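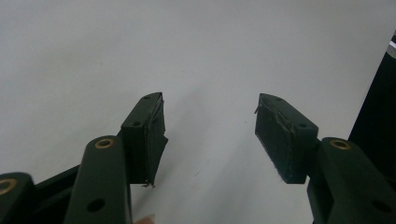 Pinza de mano, abierta y sin nada entre las dos almohadillas.

Huvden - notas del conjunto de datos
Febrero de 2020

¡Hola! Si has llegado hasta la carpeta de Huvden, seguramente quieres saber lo mismo que yo cuando empecé: ¿puede ya una máquina encargarse de las tareas tontas de casa? Ordenar el joyero, colgar las llaves, desenredar una cadena. Mi respuesta corta es que todavía no, y la larga son estas notas (perdón por el desorden, las voy ampliando a ratos).

Qué contiene
Hay 300 demostraciones repartidas en 9 tareas. Las hace una persona con una pinza en cada mano, y de ellas intenta aprender después el modelo, que se llama Pistlow. Las carpetas llevan el nombre de la tarea en minúsculas y sin tildes. Dentro van el vídeo, la apertura de las pinzas y un archivo de notas que a veces está vacío - lo siento, esos días tenía prisa.

La tarea que más me gusta
Colgar y descolgar cosas finas de un soporte. Parece una bobada hasta que lo pruebas. Una taza tiene asa, pesa y se queda donde la dejas, pero un cordón cambia de forma en cuanto lo rozas y además se engancha con el vecino. A mí, con los dedos, me cuesta unos segundos; con las pinzas me he pasado tardes enteras refunfuñando.

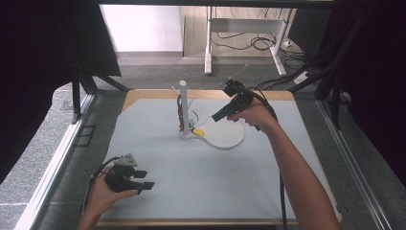 Mesa de trabajo con el soporte en el centro y un hilo muy fino que llega hasta la pinza derecha.

¿Y el modelo, qué tal?
Pues regular, con alguna alegría. De 37 intentos con objetos rígidos (cajitas, tapones, cucharas) salió bien la mayoría, y me puse contentísima. Con los cordones lo consiguió 2 veces, y en una de ellas sospecho que tuvo suerte. El fallo típico es cerrar demasiado pronto y llevarse aire; el segundo, tirar de una cosa y arrastrar tres.

Cosas que conviene saber antes de usarlo
El desgaste de las almohadillas importa mucho con los objetos finos. No mezcles sesiones sin mirar antes la columna "almohadilla", que va de nueva a gastada.
Los hilos claros se pierden sobre un fondo claro. Si tu detector los ignora, prueba con más resolución antes de culpar a los datos.
La carpeta "uller" usa otra calibración. La de "fallahi" tiene los nombres de las pinzas izquierda y derecha intercambiados - lo arreglaré en la próxima versión, palabra.

Pendiente
Quiero añadir ropa pequeña (calcetines, sobre todo) y repetir los cordones con más calma antes de julio. Si entrenas algo con esto y te sale mejor que a mí, abre una incidencia y cuéntamelo, aunque sea con un vídeo tembloroso. Los fracasos también me interesan, y mucho: dime la tarea, el número de la demostración y en qué momento se torció la cosa.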